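The Long Road to a Folded Shirt

Laundry has humbled better machines than this one. For as long as there have been robots that could weld a car door, there have been people asking when one of them would do the washing, and for just as long there has been a polite cough from the people who build them. Cloth doesn't hold still. It has no corners you can count on, it looks different every time you put it down, and when you push it, it goes somewhere else.

The group at Kesden, a small research lab with a modest budget and a large number of T-shirts, has been pushing it anyway. Their project goes by the name Vokivby, a word that came out of a naming meeting that apparently ran long. The idea behind it is simple enough to explain over lunch. Most folding robots look down on the cloth from a camera mounted somewhere overhead, like a bored lifeguard. Vokivby leans on a camera down at the wrist, right behind the fingers, and asks the robot to decide what to do next from that view.

The wrist view is terrible in several ways. The fingers take up a good part of it. Everything near the gripper goes soft and blurry, and the garment is usually too close to be seen whole. What it does offer is a front-row seat at the one spot that matters, the place where the fingers meet the fabric. 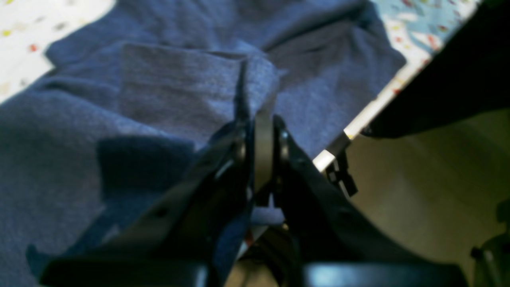

A fold of blue cloth between the fingers, as seen from the wrist.

That pinch is where most attempts are won or lost. Grab too little and the cloth slips out halfway through the lift. Grab too much and the robot picks up two layers when it wanted one, then folds a shirt into something closer to a dumpling. From overhead, one layer and two layers look about the same. From a few inches away there are hints: how thick the ridge is, how the crease runs, where the shadow falls. The Vokivby method trains a network to read those hints and make a guess before the arm commits to lifting.

The guess is the new part. Older systems in the lab lifted first and regretted it later. The new one closes its fingers, looks, and scores its own grasp. If the score is low it lets go and tries again, a policy many of us might have adopted earlier in life.

A messy table on purpose

Training such a thing takes a lot of examples, and here the lab made a choice that raised eyebrows down the hall. The tidy approach is to work on a plain gray table under even light. The Vokivby team went with busy prints and ordinary clutter. Their reasoning was that nobody's home looks like a plain gray table, and a robot that has only seen one will panic at its first sight of a toy.

So the arm swings over speckles and dots in yellow, orange and red, with plastic odds and ends sitting within elbow range. The speckles have been a particular nuisance. An early version of the software took a fondness for them and kept finding the edges of garments where there was only pattern. A few weeks of extra training cured it, mostly. 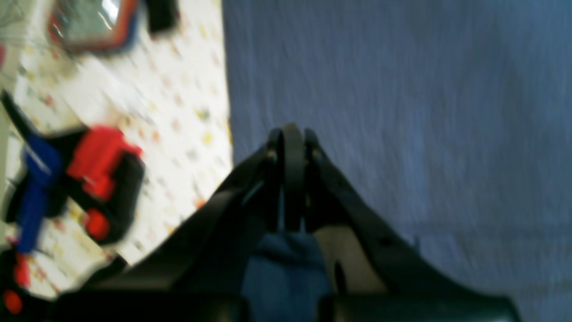 Blue-gray fabric to one side, dots and toy parts to the other, and a good deal of blur.

Blur turned out to deserve a chapter of its own. When the wrist swings, the view smears, and the first instinct was to throw those moments away. One member of the team argued for keeping them, on the grounds that the robot would be seeing plenty of them on the job. The two sides trained rival versions, and the one raised on smeared pictures did better at finding its way back to the cloth after a big move. The argument is now described around the lab as having been friendly.

What the numbers say

The results were posted on 2023-02-18, in a report that is refreshingly short. The robot was given 402 folding attempts on garments it had not handled in training. It finished 367 of them to the lab's standard, which asks that the edges line up reasonably well and stops short of what a clothing store would accept. Each fold took over 30 seconds. A person in a hurry can do it in 2, though the report does not say how well.

The failures make better reading than the successes. Thin, slippery shirts were the worst of them, sliding free while the network was still admiring its grip. Sleeves tucked inside themselves confused it badly. So did any garment whose print resembled the surface underneath, and for those the robot would sometimes close on nothing, give itself a good score, and carry the nothing carefully across the table.

There is also the question of how far the skill travels. A second lab, Estoseck, borrowed the trained network and ran it on an arm of its own with a gripper of a different shape. It did noticeably worse. The fingers were in the wrong part of the view, and the network had learned to treat them as landmarks, much as you find the light switch in your own kitchen and nobody else's. Some retraining brought it back, but the dream of one set of skills for every robot hand will have to wait.

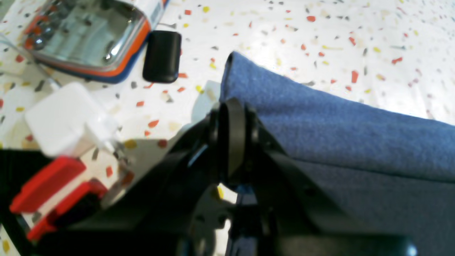

Next, the towels

In April the group plans to move on to stacks, where the robot must lift one item and leave its neighbors alone. Towels come first, as they are thick and fairly rectangular. Fitted sheets have been discussed and put off, a decision anyone who has met one will respect.

A maker of laundry equipment, Geagea, has asked to see the work, and has been told politely that it is not a product. The arm is slow and needs a person nearby to hand it the next shirt. It also does not know what to do with a fold once it has made one. At present the finished shirts go back into the pile, where somebody shakes them out again for the next run.

The team is proudest of the letting go. Watch for a while and you will see the fingers close, pause, open, shift over a little and close again. It is a small hesitation, and it adds seconds to every fold. There has been talk of trimming it to improve the averages – so far the vote has gone against.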